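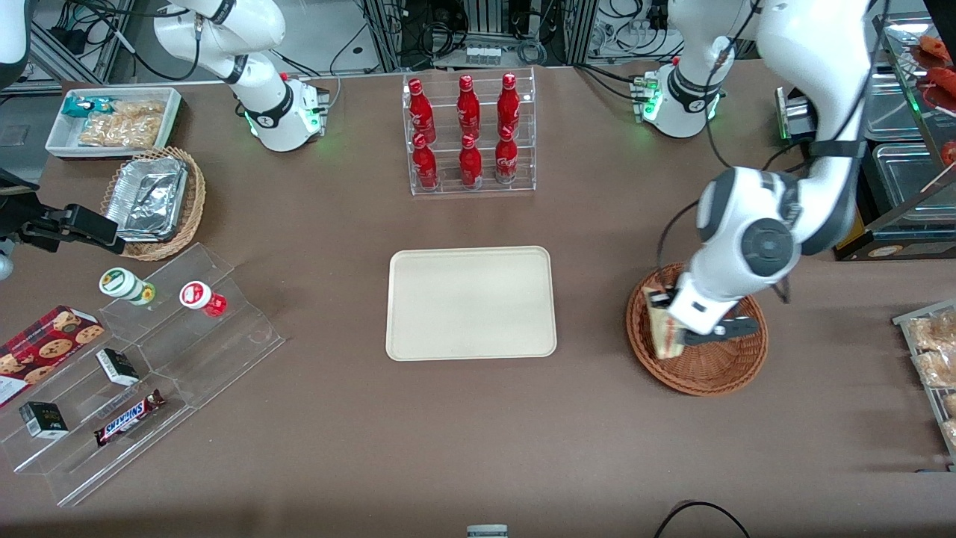 Will we need fewer people on the counter once the picking arms are running?
The shops that have gone through it so far kept the same number of people on the rota, but the hours moved. Less time goes on fetching items for collection orders, and more goes on filling, checking dates and dealing with customers at the till.

How to bring a picking station into a small food shop

These notes are for shop managers and shift leads. They come from the first two Vonport shops to change over, Homel and Durent, and they cover the staff side of the job. The engineers from Fuchs do the mounting, wiring and safety sign-off, and you should leave all of that to them.

Before you start

You will need the current rota, your list of collection lines, a roll of floor tape and a free hour with each shift. Do not try to brief everyone in one go at the end of a late shift. Homel did, and had to do it again.

Step 1. Cut the list of lines

Homel carries 741 lines in total. The station started with 298 of them, and that was too many. Begin with items that sell every day and keep their shape when held: bottled drinks, wrapped sandwiches, chocolate bars, boxed biscuits. Leave out anything that leaks, anything sold by weight and anything staff have to heat. Add lines later, a few each week, and write down the date each one went in.

Step 2. Give every item a fixed place

The station depends on stock being where the layout sheet says it is. Staff are used to filling gaps with whatever is to hand, and this is the habit that takes longest to change. Stick the layout sheet inside the stockroom door at eye height. If a line is out of stock, leave its place empty and mark it as out on the screen. Do not fill it with something else.

Sandwiches go on their edge in the basket with the label facing the same way each time. Bags of snacks lie flat. Bottles go in the rack upright, upper tier first.

Step 3. Rewrite the rota

Take the old picking hours and put them somewhere by name. If you leave them as spare, they will be swallowed up and people will feel busier than before. Durent split them like this:

6.30 to 7.30: fill the station and check it against the layout sheet
11.00 to 11.30: top up before lunch
14.00 to 15.00: date checks and waste
17.00 to 17.20: second top-up

One person is named as station lead on each shift. They keep an eye on the screen, clear any stopped order and sign the log. It should not always be the same person. Ingeborg Hagedorn, who manages Durent, moved it round all her staff during the first month, including the two who had asked to be left out. Both are now happy to do it.

Step 4. Train in pairs

Allow two sessions per person. In the first, they fill the station and run ten test orders. In the second, they practise a stop: press the button, wait for the arms to come to rest, clear the item, reset, restart. Nobody reaches over the table while an order is running. Repeat this on every shift until people are tired of hearing it.

Step 5. Run alongside the old way

Keep hand picking going for at least 300 orders. Compare the two each evening. Durent ran to 559 orders before switching over, mainly on account of a sandwich supplier changing its packs halfway through. Any change of pack size or wrapping means a fresh test, even if the product inside is the same.

Step 6. Check the finished orders

A person still looks over every tray before it goes to the customer. Check the item, the date and the state of the wrapper. If something is wrong, swap it by hand and note it in the log under the line number.

What staff are likely to ask

Pay and job titles come up first. Have an answer from head office in writing before the briefing, and if you have not got one, say so and give a day when you will.

The second subject is blame. Knut Steinbach at Homel put a note in the log from day one saying that a stopped order is recorded against the station and never against the person on shift. Stops were reported far more freely after that, and most were traced to two badly placed lines.

Some people will miss picking. It got them away from the till for a few minutes. Think about where that break comes from now, particularly on long shifts, and put it in the rota.

December

Do not change over in December. If you are already live, freeze the layout from the start of the month and keep seasonal lines on the ordinary shelves, picked by hand.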